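Sallbridge Open Day Demo: simulated two-arm ring handling
Data card, version 3 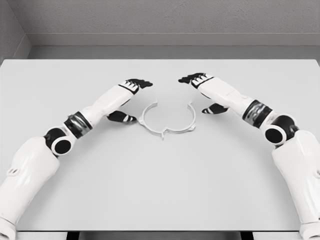
One visitor to the Sallbridge open day wrote on the feedback sheet that the simulator was easier to follow than the real cell, and asked whether the recordings could be shared. They can, and this card covers them.

Contents
94 simulated episodes from the demonstration on Tuesday, May 14, 2019. Both arms start with open hands on either side of a thin white ring part on a flat gray table. Visitors drove the arms from the Skalau console.

Splits
train: 45
validation: 13
test: 36

Each episode folder holds joint positions, hand commands and rendered frames. Times are in seconds from the start of the episode.

Known issues
Left and right thumb commands are swapped in the first 3 training episodes. The fix is in the loader, so don't correct the files by hand.
The ring is close in color to the table. Edge-based trackers may lose it.
No force readings were saved.

Use
Fine for teaching and for testing loaders. The drivers were beginners, so don't treat the episodes as expert data. The Stendport recordings use a different table height and are kept in their own folder.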